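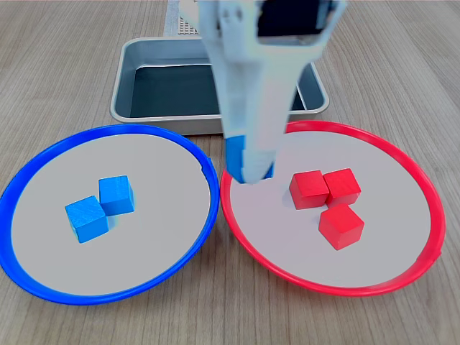 蓝色的木方块放在蓝边的盘子里，红色的木方块放在红边的盘子里。

Pornbridge图书馆开始出借分颜色的木方块

文／Zinhle Ngcobo

2020年11月3日，Pornbridge讯。从这个星期开始，住在Pornbridge的家庭可以从镇图书馆借一套木方块回家。这套东西叫Mindum，内容很简单：一些涂了颜色的小木方块，两个圆盘，一个金属托盘，还有一本薄薄的小册子。圆盘的边是彩色的，一个红，一个蓝。孩子把方块从托盘里拿出来，看一看颜色，然后放进颜色相同的盘子。

第一批一共做了500套，由Nel的一家小木工厂Clidatau制作。其中40套留在Pornbridge图书馆，其他的分给附近的幼儿园和另外几个镇的图书馆。借一套不要钱，只要有图书证就可以，每次可以借三个星期。如果没有别的家庭在等，还可以再借一次。

图书馆的儿童部在二楼，上了楼梯向左走。Mindum放在窗户下面的矮架子上，和拼图在一起。每一套都装在一个灰色的布袋里，袋子上缝着一块小布，写着号码。昨天下午我去看的时候，架子的上面一层已经空了一半，下面一层还很满。图书馆员正在给最后几个袋子贴借书条码。她说，条码不能直接贴在布上，洗一次就会掉，所以她们把条码放在一个透明的小夹子里，再把夹子系在袋口的绳子上。

从活动室到家里

这件事最早是从图书馆的活动室开始的。以前每个星期有两个上午，两岁到五岁的孩子可以和大人一起来活动室玩。那里有一张长桌子，桌子上有木珠、积木、纽扣和各种各样的小杯子。三月的时候活动室关了门，桌子上的东西都收进了柜子。很多家长打电话来问，能不能把玩具借回家。那时候图书馆没有办法答应，因为活动室的玩具没有分成一份一份的，有些也已经很旧了。

儿童部的负责人告诉我，她那时候把柜子里的东西全部拿出来看了一遍。她想找一种东西，个子小，容易洗，坏了一块可以换一块，不同年龄的孩子都能用。最后她选了木方块。活动室原来的方块是从不同的地方买来的，大小不一样，颜色也不一样，有的红得像橙色，有的红得像棕色。她说，大人看了都要想一下这一块应该放在哪里，小孩子当然更不容易。

她写信给Clidatau，问他们可不可以做颜色很清楚的方块。Clidatau平时做的是抽屉把手、挂衣服的木钩和小凳子，没有做过给孩子用的东西。工厂很快回了信，信里放了几块没有涂颜色的木头，请图书馆先看大小。后来他们又寄来了涂好颜色的样品。蓝色第一次就定下来了。红色改了三次，第一次太深，第二次太亮，第三次大家都觉得可以。

做样品和试用一共用了8个星期。试用的家庭都住在Pornbridge，有的孩子还不会说颜色的名字，有的孩子已经上小学。图书馆请家长在一张纸上写下他们看到的事情，不用打分，也不用选答案，想写什么就写什么。我看了其中一些。有一位父亲只写了一句话：“盘子比我想的好用。”有一位母亲写了整整两页，还在最后画了一张她家厨房桌子的图。

为什么要有盘子

在最早的计划里是没有盘子的。图书馆想让家长用家里的碗。试用的时候，这个办法有一点麻烦。有的家庭用了很深的碗，方块放进去以后，孩子坐着就看不见了。有的家庭的碗上面有花，孩子对花更有兴趣。还有一个孩子认为碗里的东西都是可以吃的，他的祖母很担心，就把方块收起来了。

后来的盘子是平的，里面是浅灰白色，外面有一圈彩色的塑料边。这一圈边不高，但是可以让方块不容易滑出去。盘子里面的颜色很淡，所以红方块和蓝方块放在上面都看得很清楚。Clidatau自己不做塑料，彩色的边是买来的长条，在工厂里弯成圆圈，再装到盘子上。所以每个盘子的边上都有一个小小的接口。图书馆请家长看一看这个接口，如果发现它变松了，请把盘子送回来，不要自己用胶水粘。

试用的家长对盘子的大小有不同的意见。有人觉得应该再小一点，因为他们家的桌子不大，两个盘子放在一起，就没有地方放托盘了。也有人觉得现在的大小很好，孩子的手可以整个放进去，不会碰到边。最后图书馆没有改大小。小册子里写了一个建议：如果桌子太小，可以在地板上玩，也可以先把托盘放在大人的腿上。

托盘是长方形的，用金属做的。选金属是因为容易擦干净。它有一个缺点，就是声音比较大。方块倒进托盘的时候，隔壁的房间也能听见。有几位家长在纸上写了这一点。其中一位住在楼上的公寓里，她在托盘里铺了一条叠好的茶巾，声音就小多了。图书馆把她的办法写进了小册子第三页，并且问过她要不要写上她的名字。她说不要。

怎么玩

小册子只有八页，大部分是图。编写的人希望家长不用读很多字。第一个玩法最简单：把所有的方块放在托盘里，把两个盘子放在孩子面前，大人先拿一块，慢慢地放进颜色相同的盘子，什么也不说，然后等孩子自己去拿。

儿童部的负责人说，“等”这个字是最难的。大人看见孩子把红色的方块放到蓝边的盘子里，马上就想说“不对”。小册子建议大人先不要说话。孩子常常会在放了几块以后自己看一看，然后把那一块拿出来。如果他没有拿出来，也没有关系，下一次再玩。

第二个玩法是给已经认识颜色的孩子的。大人说一种颜色，孩子去找。也可以换过来，孩子说，大人找，大人有时候故意找错。试用的时候，这个玩法最受欢迎。有一个四岁的女孩每次都把“蓝色”说得很大声，因为她的父亲每次都假装没有听见。

第三个玩法需要一把夹子。夹子不在袋子里，家里厨房的夹子就可以用。孩子用夹子夹住方块，从托盘送到盘子里。这对小手来说不容易。方块有平的面，也有角，夹住平的面比较稳，夹住角就会转。小册子里没有解释这件事，只画了一只手和一把夹子，让孩子自己去试。

第四个玩法是排队和叠高。方块在盘子里可以排成一行，也可以一块放在另一块上面。有一位小学老师试用以后说，她的儿子已经七岁，对分颜色没有兴趣，可是他用这些方块做加法做了一个下午。他把蓝色的当作一种数，把红色的当作另一种数，规则是他自己定的，她到现在也没有完全明白。

小册子的最后一页是空白的，上面只有一行字，请家庭写下自己想出来的玩法。图书馆希望这一页会跟着袋子从一家到另一家。写满了以后，馆员会把它拿下来保存，再换一张新的。

关于颜色的一个问题

在试用的时候，有一位家长提出，有些孩子看红色和绿色会有困难。这也是现在只用红色和蓝色的一个原因。图书馆本来想做四种颜色，还有绿色和黄色，样品也做出来了。后来大家决定先用两种。儿童部的负责人说，两种颜色对最小的孩子也比较容易，东西少，桌子上不乱，收拾的时候也快。

绿色和黄色的样品现在放在她办公室的一个玻璃瓶里。她说，如果明年家长还想要，可以做一个小的补充袋，里面有新的方块和新的盘子，可以和现在的一套一起借。这件事还没有决定，也要看还有没有钱。

涂了颜色以后，还可以看见木头的纹理，这是图书馆的要求。她们不喜欢很厚很亮的漆。Clidatau的师傅说，薄的颜色做起来反而慢一点，每一块木头吸颜色的样子都不同，有的面会浅一些，有的面会深一些。他开始时觉得这样不够整齐，图书馆说没有问题，孩子可以看见这是木头。

师傅还说，方块的角磨了两次。第一次是机器磨的，第二次是用手和细砂纸磨的。他的妹妹在工厂里帮忙做最后的检查，她把每一块都放在手里转一圈，如果有地方刮手，就放回去再磨。那几个星期，工厂午饭的桌子上总是有一些红色和蓝色的灰，面包要放在别的房间。

借和还

要借Mindum，请带图书证到儿童部的服务台。没有图书证的家庭可以当天办，需要一份写着地址的信。电话预约也可以，图书馆会把袋子留三天。不能来图书馆的家庭，可以请邻居代替来拿，邻居要带上借的人的图书证。

在Pornbridge，现在有1,291个家庭的孩子在儿童部登记过。馆里的袋子当然不够每家一套，所以图书馆请大家用完以后早一点还。晚还不罚钱。但是如果过了时间还没有还，图书馆会打一个电话，问是不是需要帮助，或者是不是有方块找不到了。

方块找不到是最常见的事情。在试用的时候，有的方块在沙发下面，有的在鞋里，有一块在洗衣机的门边找到了。图书馆准备了一盒备用的方块，少了一两块不用赔，还的时候告诉馆员就可以。如果以后在家里又找到了，请把它放进一楼门口的还书箱，最好先装在信封里。还书箱的底是铁的，单独一块木头掉下去，会吓到坐在旁边看报纸的人。

袋子还回来以后，馆员先把所有的东西拿出来擦一遍，然后放在一个房间里等三天，再回到架子上。木方块不能泡在水里，请家长也不要放进洗碗机。用一块拧干的布擦，然后放在空气里晾干，这样就够了。盘子可以用温水和一点点洗碗液洗。托盘要擦干以后再放进袋子，不然布袋会有湿的味道。

小册子里说，三岁以下的孩子玩的时候，要有大人坐在旁边。方块的大小虽然不容易放进嘴里，但是小孩子什么都会试。如果有一块木头裂开了，请不要再用，也请不要扔掉。师傅想看看裂开的木头，他要知道是从哪里裂的。

收拾也是玩的一部分

我问了一位参加试用的母亲，她最喜欢的是什么。她说是收拾。她家有一对双胞胎，今年三岁，平时收拾玩具要花很长时间，常常最后还是她自己做。用这套方块的时候，一个孩子负责红色的盘子，另一个孩子负责蓝色的盘子，他们要把自己的盘子送回托盘旁边，再倒进去。她说，倒的声音太大了，可是孩子非常喜欢那个声音，所以她就让他们倒。

她也说了不好的地方。第二个星期，两个孩子都想要红色的盘子，为了这个哭了一个早上。她后来在厨房的日历上画了红点和蓝点，哪一天谁用哪一个，都写得很清楚。这个办法用了几天就不需要了，因为他们忘记了为什么吵架。

另一个家庭把方块放在了做饭的地方。父亲切菜，孩子坐在桌子的另一头分方块。孩子后来开始分别的东西，先是袜子，再是信封，再是土豆和洋葱。父亲说，有一天他发现所有的茶杯都按照颜色换了位置，他找自己的杯子找了很久。

一位幼儿园老师在Nel也用了这套东西。她把两个盘子放在矮桌子上，一次只让两个孩子坐下，其他的孩子在旁边做别的事情。她觉得人少一点比较安静，孩子也会看对方怎么放。她发现有的孩子先把方块全部拿出来，在桌子上排好，再一起放进盘子；有的孩子拿一块放一块，中间还要停下来看窗外。她没有要求他们用同样的方法。

她给图书馆提了一个建议，就是在盘子下面加一点防滑的东西。她教室的桌子是光滑的，孩子一推，盘子就会走。图书馆问了Clidatau，工厂说可以做，但是这一批已经完成了。现在老师在盘子下面放一块湿的海绵布，她说这样也可以。

下面的安排

图书馆的活动室现在还没有开放。儿童部打算先在网上给家长做一次短的介绍，时间是二十分钟，主要是看看袋子里有什么，怎么擦，怎么还。想参加的家庭可以在服务台写下电子邮件地址。介绍会用英语，如果有家长需要别的语言，请提前告诉图书馆，她们会找人帮忙。小册子的中文版已经做好，我帮助看过一遍。如果您发现有句子不自然，请告诉服务台，我会改正。

在Nel和另外几个镇，借的规则可能有一点不同。有的图书馆只借两个星期，有的要先预约。请先打电话给自己镇上的图书馆。幼儿园的袋子是给教室用的，家长不能借回家。

Clidatau说，他们目前没有计划在商店里卖Mindum。已经有几个人到工厂门口去问，师傅请他们回去找图书馆。如果明年有第二批，工厂希望早一点知道数量，因为做彩色边的塑料长条要提前订，上一次等了很久才送到。

儿童部服务台的开放时间是上午十点到下午四点，中午不关门。二楼的电梯正在修理，带婴儿车的家长可以在一楼按铃，馆员会把袋子送下来。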